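Home Tips for Musicians: Guitar Care in a Dry Winter

If your acoustic sounds a bit thin this month, check the air in your room before you blame the strings! Heating dries a house out fast, and a solid-top guitar feels it long before you do.

Keep it in the case when you're done playing. I know, I know, a guitar on the wall gets played more. Malcolm Clegg talked me into a compromise — stand out in June, case in January — and my old Harkari has stayed in tune beautifully.

Make your own humidifier. Take a plastic travel soap box, drill a few holes in the lid and put a damp (never dripping) sponge inside. It sits in the case next to the headstock. Wring the sponge well and top it up every 2 days while the heating is on.

Wipe the strings down after every session. An old cotton T-shirt cut into squares is perfect, and it washes forever. Run the cloth under the strings too, where the sweat collects.

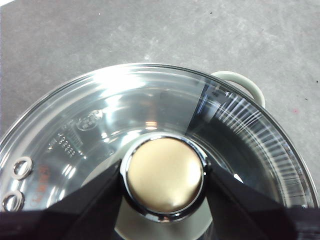 Sticky tuning pegs are another easy one. A touch of pencil lead rubbed into the nut slots lets the strings slide freely, and that pinging noise when you tune up usually goes away. Do it at your next string change, one string at a time so the neck keeps its tension.

And save the little packets that come in shoe boxes for your harmonica tin or your cable bag. Just keep them out of the guitar case in winter, where they'll dry the wood even more!

Posted by Colin Pilkington, January 16, 2019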